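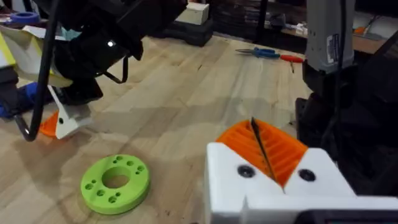 The Grasto pair at the bench, with a green printed ring, scissors and a screwdriver on the table.

Grasto two-arm bench kit review: can it do the chores yet?

By Kadir Tuncer
Mar 2, 2018

214 shares | 3 comments

The Grasto is a two-arm kit meant for small shops and for people who want to try robot help at home. It costs more than a good table saw and less than a used pickup. I had one for 13 days and gave it the jobs I would give a new helper on the first morning.

Setup took most of a day. The arms bolt down without trouble, but the cables are too long and have to be tied back or they hang in the work. The fingers are white plastic and two bolts hold each one. Swapping them is easy with the right hex key, which Grasto does not include.

You teach it a job by moving the arms through the motions by hand, over and over. The manual suggests 300 runs for a simple pick and place. I did 300 for the first job and fewer for the rest, and the difference showed.

Picking up parts

Small printed parts are what it does best. Flat rings and discs with a hole in the middle are good practice pieces, as a finger can get inside the hole. It moved them from table to bin all afternoon with few drops. It is slow. I can clear a bench in the time it takes to line up on one piece, but I also get bored and it does not.

Solid flat pieces are harder. If there is no edge to get under, the fingers slide over the top and the arm goes through the rest of the job holding nothing. There is no warning when that happens.

Tools

I wanted it to put tools away at the end of the day. Screwdrivers went fairly well when the handle was clear of other things. Scissors did not. It would grab one handle, the blades would swing open, and the whole thing landed somewhere new. Closing them first is a two-hand job and I never got both arms to agree on it.

Household chores

I tried a dish towel, a sock and a plastic cup. The cup was fine. The towel got folded once in half, crooked, after a long time. The sock was a failure. Cloth never lies the same way twice and the kit has no good answer for that. Tallach sells a soft finger set that is supposed to help, and I have not tried it.

Wiping the table looked promising. It will push a sponge back and forth for as long as you like, but it wipes where you taught it to wipe, whether or not the spill is there.

Noise and safety

It is quieter than a shop fan. The stop button works and I used it often. Keep fingers out of the space between the arms. I would not run this with small kids in the house.

Compared with the Karakaya

The single-arm Karakaya is cheaper and its software is easier to learn. For moving parts from one spot to another I would buy that one. The Grasto only makes sense if you need the second arm to hold something steady, and for that it is decent.

Should you buy it?

For a shop with one dull, repeated job and someone patient to teach it, yes. For the house, no. It did one cup and half a towel. I'll look at it again in August, when Grasto says new software is due.

Comments (3)

Yesenia Ríos
We have one at work for loading trays. Same story with the cables. Velcro straps every few inches fixed it for us.

benchdog_2
Did you try taping the scissors shut? Kind of defeats the purpose I guess.

marla k
Still waiting for the one that does socks. I would pay 2,000 for that today.

Related
Clurkix parts bin review
Tallach soft fingers: first look
Karakaya single arm, six months later
Best hex key sets for small shops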